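Property tax: the relief check shrank, and what to do before July

Quick one this issue, I'm behind on everything. A lot of you wrote in asking why the homestead relief came in lower than last year. Short answer – the county changed the formula, and the notice that explained it was four pages of nothing.

So. What changed.

Until now the relief was a flat amount off the bill. Own the house, live in the house, get the money off. $757 for a household that qualified in full. Same for the bungalow on the corner as for the big places up by the reservoir. You could complain about that (people did, in this newsletter, at length) but at least you knew what was coming.

The new rule ties it to income. Under the lower line you keep the full $757. Over it, the relief steps down, and over the upper line you get the minimum, a straight $200. Fine in principle. I voted for the people who promised it and I would probably do so again. But the lines were drawn using household income, all adults at the address, and that's where it goes wrong for half of the people who wrote to us.

Grown son moves back in, works at the distribution center, pays his mom a little for groceries. His wages now count toward the household. She loses most of the relief. He gets nothing out of it because his name isn't on the deed. One reader on Sternmont Avenue went from the full amount to the minimum that way. Another has a renter in the basement unit and was told at the counter that the renter counts too, which I am nearly sure is wrong. More on that below.

The other group caught out is anybody who sold something. One good year, a piece of land or some old stock, and the form treats it like a salary. Next year it drops off again, but you've already paid the bigger bill. There is no averaging. Two council members said in the fall there would be averaging. I went back thru the minutes and it is in there, and then in the final version it is gone, with no vote on taking it out that I can find. If somebody knows where it went please write. 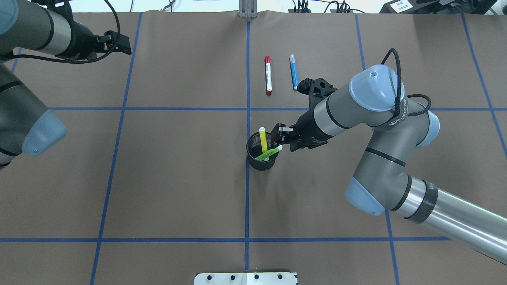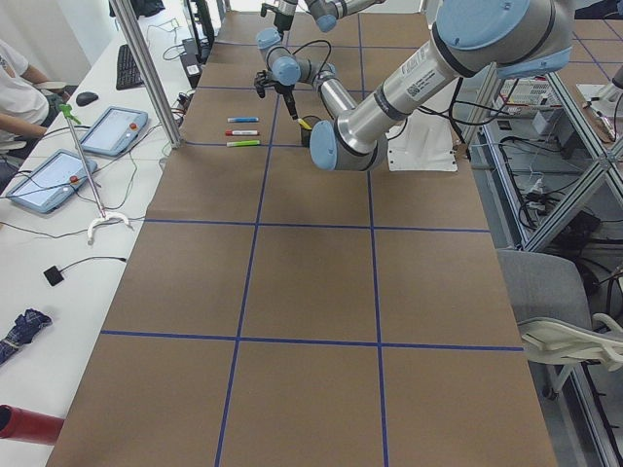 By Laine Lepik
Mar 21, 2021
Filed under: Taxes, County

OK, the renter question. The form asks for "all adult members of the household." A renter with a lease, a separate door and their own kitchen is not a member of your household under the county's own housing code. I read it three times. The trouble is the tax office doesn't use the housing code, it uses its own definitions sheet, and the sheet just says "adults residing at the parcel." Parcel. So a duplex is one household now? Helju Urbonaitė, who did the books at Rozīte for years and helps readers with their forms, thinks the sheet was written for a different program and copied over. She has already sent three of these back with the lease attached. Two were fixed without an argument. The third she is still waiting on.

Her advice, which I'm passing along more or less as she gave it to me over the phone:

File the correction form even if you think you'll lose. It costs nothing and it holds your place. If you don't file, you can't appeal.

Attach the lease. The whole lease, all pages. They have rejected one for a missing signature page.

Do not list a renter as a household member and then explain in the margin. The margins don't get read. Leave the renter off and put the explanation in box 9.

Pay the bill as printed while you wait. Late fee is $40 the first month and it does not get refunded if you win. I didn't believe this one, so I called. It's true.

Keep a copy. They have lost some.

Deadline is the last business day before the July billing run. The county website says one date and the letter says another, so go with the earlier one. I've asked which is right and will put it in the next issue if I get an answer.

Now the bigger picture, since a few of you asked what the point of all this was. The income test was supposed to pay for itself. Take relief away from those who don't need it, give more to those who do. That was the pitch, anyway, and it's what was printed on the mailers. But the full amount didn't go up. Same $757 it always was. So households over the line lost money and households under the line got exactly what they had before. The difference went to the general fund. I have no problem with the general fund, roads have to come from somewhere, but that isn't what was promised and I think it's fair to say so.

I put this to the finance office and got a polite letter back saying the savings "support services used by all residents." Sure. They do. So would any tax increase, and an increase is what this was for everyone above the line.

Business side, very short becuase I'm out of room. The small business credit stays at $100 for the coming year. The equipment exemption is unchanged. Naltura and Plamano both asked for the exemption to cover leased equipment, and that was put off to the summer session. If you lease, nothing changes for now, report it the way you did last year.

What I would like to see, for the record. Averaging put back in, over three years. Household defined as people on the deed and their spouses and that's it. And the savings shown on one line in the budget where a person can find them. None of it is expensive. The first two could be done by fixing the definitions sheet, no new vote needed, if I'm reading the ordinance right.

Public comment is open at the next finance session. You get three minutes. Bring your bill from last year and your bill from this year, side by side, and read both totals out loud before you say anything else. Written comments count as well, but they have to be in by noon the day before and they need your parcel number at the top.

Form help with Helju is at the library, back room, same hours as last month. Bring ID and your notice. If you already filed and got a denial, bring the envelope also – the postmark is what starts the appeal clock, not the date on the letter.

Next issue: the water bill thing. I know. I'm getting to it.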